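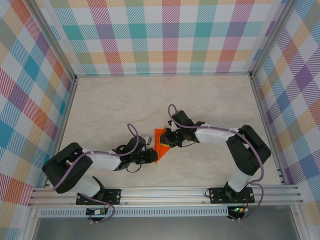
The Getudside Maker Sheet, Issue 32, page 3

How to Build a Three-Sided Plaid Surround for Your Tabletop

I love a plaid wall. I have put plaid on a closet door, on the inside of a bookcase and on one very patient footstool, so of course the tabletop was going to get it too. Three plaid walls, a pale beige floor with faint grey marbled streaks, and suddenly a flat orange thing in the middle looks like it belongs in a magazine! Plenty of you wrote in after the May issue asking how to make a surround like this, so let's get into it. I'm giving you a budget version you can do on the living room rug in one afternoon.

What you need

3 sheets of stiff foam board, the thick kind
Plaid fabric or wrapping paper, enough to cover all three sheets with extra to fold over
A floor panel in a pale color (a leftover shelf will do, or a board covered in marble-look contact paper)
Spray adhesive or double-sided tape
Wide packing tape
A long ruler, a sharp craft knife and a pencil
Small binder clips

If you buy your paper at Polton, it's in the back next to the gift bags, and the roll I like is number 541. Fabric drapes better and forgives more, but paper is cheaper and you can get it dead flat. I've used both and I'd go with paper the first time.

Step 1: Sort out the floor first

Everybody wants to start with the walls because the walls are the fun part. Start with the floor. Measure it, write the numbers down, and cut your back wall to match the long side. My floor panels are 32 inches across, so the back wall is 32 inches too, and the side walls match the depth of the floor. If you're using contact paper, peel back a couple of inches at a time and smooth from the middle outward with an old gift card. Bubbles can be pricked with a pin and pressed down with your thumb.

Stick with something pale and quiet down there. Plaid is busy! A faint marbled streak is plenty. I once tried a dark woodgrain under plaid walls and had to go and lie down.

Step 2: Cut the walls

Score the foam board lightly, then go over the same line again, then a third time if you have to. One hard push gives you a crumbly edge that shows through the paper. All three walls should be the same height. Stand them up side by side on the table and look across the tops before you glue anything.

Step 3: Line up the plaid

Okay, the fiddly bit. Lay your plaid face down, put the back wall on it, and slide it until the stripes run parallel with the bottom edge. Trace it. Then do the side walls, and try to start each one at the same stripe so the lines carry on around the corners. You won't get it perfect – I never have – but if the horizontal lines meet, the eye lets the vertical ones go.

Leave a two-inch border all the way around for folding. Cut the corners of the border off at an angle so they don't bunch up.

Step 4: Stick it down

Spray the board, wait a minute until it's tacky, then lower it onto the back of the plaid. Flip it over and smooth it with your hands. Fold the borders to the back and tape them. Open a window for this one, and put newspaper down, and then put down more newspaper than that. (My rug still has a patch.)

With fabric, pull it snug but don't stretch it. Stretched plaid goes wavy and there's no fixing it later except by peeling the whole thing off.

Step 5: Hinge the corners

Lay all three walls face down in a row, back wall in the middle, with a gap the thickness of the board between them. Run packing tape down each gap. Stand it up, fold the sides forward, and you have your surround! The tape hinges mean it folds flat and slides behind a dresser when you're done.

If the sides want to spring open, clip them to the edge of the floor panel with the binder clips.

Choosing what goes in the middle

One flat, solid color against plaid is my favorite thing. Orange is great on pale beige. Set whatever you're working on near the center so there's floor showing around it.

Lighting

Two lamps, one on each side, aimed a little above the walls. If you get a hard shadow along the back, pull the lamps farther away or hang a sheet of baking parchment in front of them (in front, please, and well clear of the bulb).

Cleaning

Paper walls get dusted with a dry paintbrush. Fabric walls get a lint roller. The floor gets a damp cloth and then a dry one.

The gingham version is back on page 121 of the bound annual if plaid feels like too much, and the Haque board cutter I keep going on about is reviewed there as well.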